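Home Issues Authors Search Submit

19 Sep 2024
Brigitta Moser, Idris Voyle, Abena Gbeho, Etornam Nartey

3. Cloth state before the first fold

Most work on household folding starts with the cloth already flat. Ours doesn't. What people pull out of a dryer or off a chair is a heap, and a good part of the time goes on getting from heap to rectangle. This section covers the heap: how we sorted starting states, what the home diaries told us about them, and which features of a crumpled cloth seem to matter for what comes next.

3.1 Diary material

The diaries were collected in February through the Grenadine panel. Participants wrote one entry per item handled, in their own words, no form to fill in beyond item, place, and what was done first. That gave 2,086 entries after cleaning. Duplicates and entries about shoes were dropped (there were more of these than expected). Towels, dishcloths and T-shirts dominate. Fitted sheets get the longest entries and the worst language.

We drew 400 entries for close coding. Two coders, Gbeho and Nartey, worked separately and then met to settle differences. Moser read the disputed ones. Most disputes were over the word "bunched", used by participants for at least two things - a cloth gathered toward its own center, and a cloth pushed up against something else, like the wall of a basket. We split these. The second kind is left out of what follows.

3.2 Starting states

Four states came out of the coding. Names are ours, not the participants'.

Draped. Hangs over an edge or rail, at least one corner free. Easy. People grab the free corner and go.

Rolled. Twisted along its length, typical of towels coming out of a spin cycle. Usual first move is a shake.

Mounded. Lies on a flat surface in a raised, folded-in mass. Corners mostly hidden. Outline may still hint at the shape of the item but the edges don't run straight.

Balled. As mounded but tighter, no readable outline at all. Socks, mainly, also dishcloths.

The mounded state is where diary accounts vary most. Some people lift the whole thing and let it drop, and look for a corner while it hangs. Others stay on the table and work outward from whatever edge is showing, flattening with the palm. Choo (personal communication) calls these "air people" and "table people" and we have kept the terms as shorthand in our notes. Same person can be both, depending on size of item. Big bath towel, air. Napkin, table.

3.3 What a visible edge is worth

In a mounded cloth the first thing to find is a stretch of edge lying against the surface. Coders were asked to mark whether an entry mentioned such an edge, and what the person did with it. Where one was mentioned the next step was nearly always a pinch and pull along it toward the nearest corner. Where it wasn't, entries get vague: "sorted it out", "fiddled till flat", "gave it a good tug".

Color comes into this more then we had planned for. Plain cloths give no print to follow, so the reader of the heap has only shading to go on, creases going dark and ridges catching light. Patterned cloths are easier in one way, stripes run parallel to a hem, and harder in another, since a busy print hides small folds. We use plain cloths in the bench work for that reason, on a plain surface, lit from overhead.
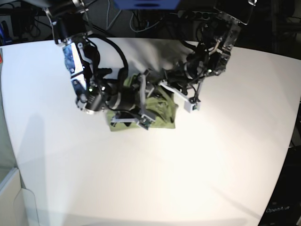
Figure 2. Mounded state, olive-green cloth on white tabletop. Lower edge flattened against the surface; creases darker than the ridges.

The case in Figure 2 sits close to the middle of the category. The bulk is irregular but still somewhat rectangular, so a coder would not call it balled. It would be a table start by our rule: some edge is down and can be worked from. A tighter heap of the same cloth, with no edge down, goes to the air group.

3.4 Limits of the coding

The states are read off written accounts, and people write down what annoyed them. Easy starts are probably undercounted. Fiber content was rarely given, and stiffness has to matter, a starched napkin and a worn jersey don't heap the same way. Size was given loosely ("biggish"). We tried the Stumano size classes on the coded entries and gave up, too many blanks. Voyle is reworking the diary sheet so that size and fabric are asked for up front - see Section 6.

Order of handling was also not recorded consistantly. An item at the bottom of a basket has been pressed by everything above it and starts flatter. Sundqvist entries, which do give the order, are treated seperately in the appendix.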